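Table-top arms around the house: ground rules for crockery

Updated 8/26/26

More readers now have a small arm fixed to a bench or a dining table, and most of the letters we get are about chipped plates. The rules below are the ones we use with our own Tuvar setup. They suit most makes.

Before you start

Clear the table of anything the job doesn't need. Books can stay if they lie flat and outside the working area. Cups should be empty and moved well back.

Keep your hands off the table while the arm has power. If something needs shifting, stop the arm first, shift it, then start again.

Use the slow setting for anything glazed or painted. Ours came with the speed set far too high for plates, so check yours — the figure is under Limits in the Kurnex menu.

Approaching a plate

Bring the fingers down beside the rim, clear of the pattern. Coming in from above the middle risks scratching the decoration if the height is slightly wrong. 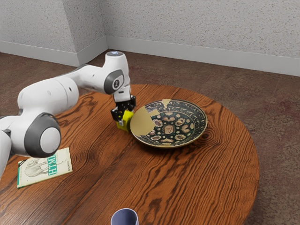
Yellow fingers down at the left rim of the plate.

Stop just short of the edge and check the gap at eye level before closing or pushing. A plate on bare wood slides easily, so a push should be short. Two small moves are safer than one long one. Never push towards the near edge of the table.

Old gilding and repairs come off more readily than glaze. If a plate has been touched up, work from the sound side where you can.

Holding a block or spacer

Set the height with the fingers already gripping the block. If you set it with an empty gripper, the block will reach the table before the arm expects it. Lower it in small steps and leave a sliver of clearance over the wood.

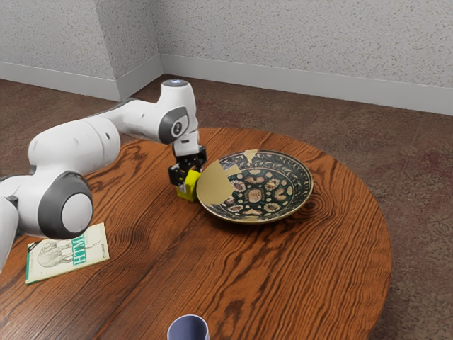 Shanthi Siriwardena writes that she would add one more rule, which is to do the whole run once with an old saucer before the good plate comes out of the cupboard. She lost a Stamatopoulos dish last December by skipping it, and now keeps a chipped saucer next to the stop button.

We have added the saucer run to our list. Afterwards, send the arm back to its rest position, switch off at the wall and wipe the fingers with a dry cloth. Grit on the tips will mark a glaze.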